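# Bowl 1, Plate 0: Zilum's gripper trial reaches the dish rack

June 15, 2026

Zilum has spent the past two weeks asking a robot arm to do what most households settle by arguing. The job is putting dishes in a rack. The contestants are two grippers, one from Pokon and one from Stindora, and each gets 600 tries before anyone in the lab is allowed an opinion.

The opinions arrived on day one anyway.

Both grippers go on the same arm, run from the same controller, with the same wooden rack and the same stock of plates and bowls. The Pokon model closes faster and costs more. The Stindora model takes its time, like a guest who has offered to help and hopes to be told to sit down. A try counts if the dish stays in its slot for 14 seconds after release. Leaning on the neighboring peg is allowed. Leaning on the table is not.

Plates were expected to be the easy part. Bowls have to be turned on their side in the air and brought in rim first, and a thin plastic bowl gives a little when squeezed, so grip force that suits a plate can send it somewhere new.
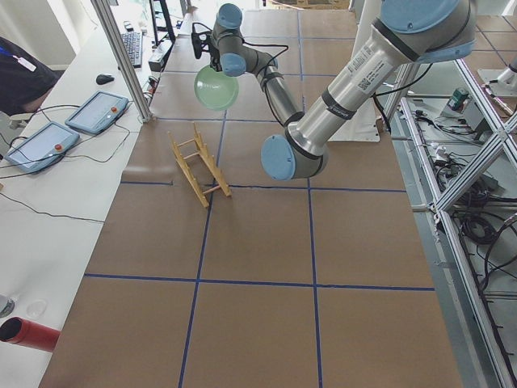

## Scores so far

With the bowl runs half finished, Pokon leads by 13 successful placements. Stindora had been ahead until Thursday, when a software update to the controller improved everything except its release timing. Those runs will be repeated, to the delight of whoever has the late shift.

The plate results are closer and much duller. Both grippers handle plates well enough that the lab has stopped watching them.

## What comes next

Sosa, the kitchen equipment maker paying for the trial, first asked for results in February. It now expects a report once the last bowl is down, and will pick one gripper for its dish-handling station. Mugs have been left for a second round. Forks are not under discussion.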